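Home | News | Press | Stores | Contact

August, 9:00 a.m.
By the Sadar press office

Sadar opens coat care counter in Vovivcombe

VOVIVCOMBE - Sadar will open a coat care counter at its Vovivcombe store this August. Customers can bring in a rain jacket, a padded coat or a shell of any make and have it cleaned, checked and folded for storage. The counter takes the place of the old returns desk by the side door.

Staff look first at the parts that wear out soonest: zippers, cuffs, hood seams and stitching. A slider that sticks is cleaned and waxed. One that has lost its grip on the teeth is replaced with a part from Jornard, the store's zipper supplier.

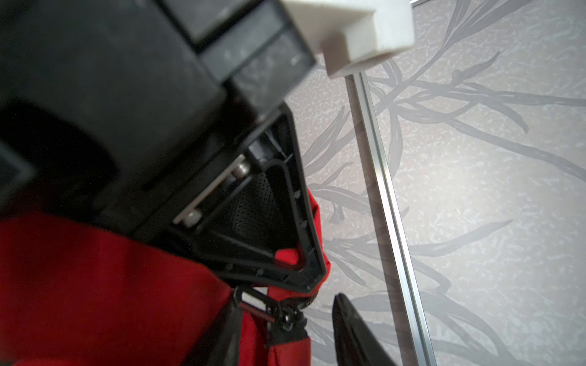

How the service works

Jackets are handed in at the counter and tagged. Each one is spread out on a flat surface, closed, smoothed and folded with the sleeves in. A standard check takes two days. Repairs take longer, and the store will call with a price before any work starts.

Sadar ran the service as a trial at its Karamanlidis Street branch last winter. Staff there handled 3,000 garments, most of them rain jackets and children's coats. The red jacket in the pictures has its zipper track in black, so the line of the front opening is easy to follow through the folds. 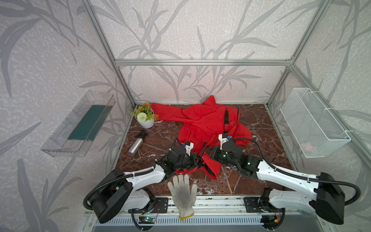 Ulla Huttunen
Head of Garment Care, Sadar

"People put a wet jacket in a closet in spring and find it in the fall with a stiff zipper and a smell. We would like to see it before that happens. Bring it in dirty if you have to - we would sooner clean it here than have you guess at the wash setting."

The price is $22 for a clean, check and fold. Children's sizes cost the same. Zipper parts are extra.

The work area has been decorated to match the rest of the store, with gray branches and long leaves printed on pale walls.
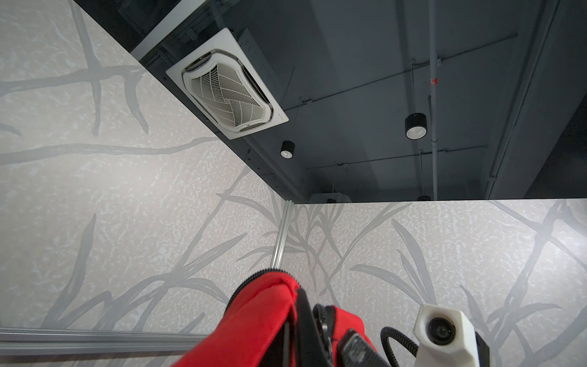
Can I bring a jacket that was bought somewhere else?
Any make is accepted. You do not need a receipt.

Customers who want to fold at home can pick up a free printed guide at the counter. It covers hooded jackets, vests and long coats. Lifting a thin jacket near its top edge lets the cloth hang down, and loose folds can then be shaken out before it is laid flat.

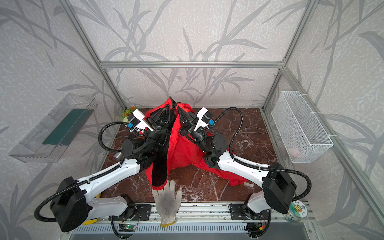
Should the zipper be open or closed for storage?
Close it all the way, then fold the jacket loosely so the teeth are not bent.

Press questions can be sent to Ulla Huttunen through the Vovivcombe store.

Last updated: August, 2:00 p.m.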